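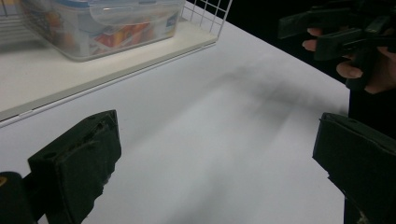 White tabletop between two foam-padded gripper fingers.

Dastau Rope and Splice Records

Summary
Dastau is a table of break tests on spliced and knotted mooring lines. It holds 247 records, one per test piece, and is maintained by the rigging section at Hallitz. The current release is dated January 5, 2024.

Contents
records.csv – one row per test piece
lines.csv – fibre, construction and diameter of each line
notes.txt – remarks entered by the tester

Fields
Termination is given as eye splice, bowline or cleat hitch. Breaking load is in kilonewtons. Diameter is in millimetres, measured under light tension. Where a line slipped before it parted, the load is left blank and the word "slip" is entered under outcome.

Method
Each piece was soaked in fresh water overnight and pulled at 500 millimetres per minute. Splices were made by Ermanno Pace and Gladys Benavides. Polyester pieces were cut from new coils; the 66 nylon pieces came from lines withdrawn from service at Brollon.

Known limits
Tests 1 to 19 were run before the June calibration and should not be pooled with later ones. Chafe was judged by eye. Wire and chain are outside the scope of the table.

Use
The figures are not safe working loads and must not be used as such. Corrections should be sent to Doğukan Kurtuluş, quoting the test number.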